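Turier Hip Hop Nights at Gostadgate: Your Questions Answered

Last updated 1/16/20
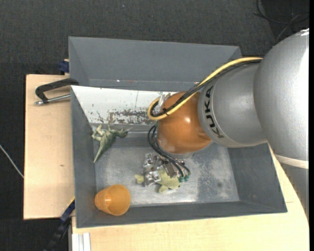
What is Turier?

Turier is a monthly night of live hip hop at Gostadgate, the old music hall on the river side of Wasville. Each night has a handful of local rappers, a guest DJ and one headliner, who is usually somebody we have been pestering for months. It was started by Sointu Vuorinen, who still books every act herself, and the mood is friendly, a bit loud and very welcoming to people who have never been to a rap show in their lives.

How much are tickets?

Tickets are 11 pounds if you book ahead and 20 on the door, if there are any left by then. I do wish we could promise there will be, but the room holds 204 people and the last few shows have filled up well before the headliner came on, so booking ahead is much the kinder choice for your purse and your nerves!

What time should I turn up?

Doors open at seven and the first act is on at half past. The headliner goes on at 9 and we have to be finished by eleven, as there are flats across the road and we would like to stay on good terms with the people in them. Do come early if you can - the openers work ever so hard on their sets, and there is nothing lovelier for a new rapper than walking out to a proper crowd.

Can I bring my teenager?

Anyone aged fourteen or over is welcome, as long as under-eighteens come with a grown-up who stays for the whole show. Please bear in mind that the lyrics are not tidied up for us. If you are worried about a particular act, drop us a line and we will tell you frankly what to expect (we have had to send one or two parents a rather blushing email).

I rap a bit. How do I get on the bill?

Send us two tracks and a few lines about yourself. Rough recordings are fine, phone recordings are fine too, but they must be your own words. Lilibeth Saludo listens to everything that comes in and answers every single person, though it can take her a few weeks, and longer in October when we are planning the all-day show. If she says not yet, please do try again. Pesonen sent us songs three times before getting a slot, and has since headlined twice.

Do you pay the acts?

Yes, all of them, openers included. It isn't a fortune, but it is agreed beforehand and paid on the night, and there is a hot meal as well.

Can I film the show?

A few short clips on your phone are no bother at all. Please don't film whole sets, and please put the phone away if an act says they are trying out something new.

Is there step-free access?

There is a ramp at the side door and a lift up to the main room. If you need a seat, tell us when you book and we will keep one for you near the sound desk, where you can see the stage over everybody's heads.

What if I can't come after all?

We refund up to two days before the show. After that you are welcome to pass your ticket to a friend - just email us their name so that we can change the door list.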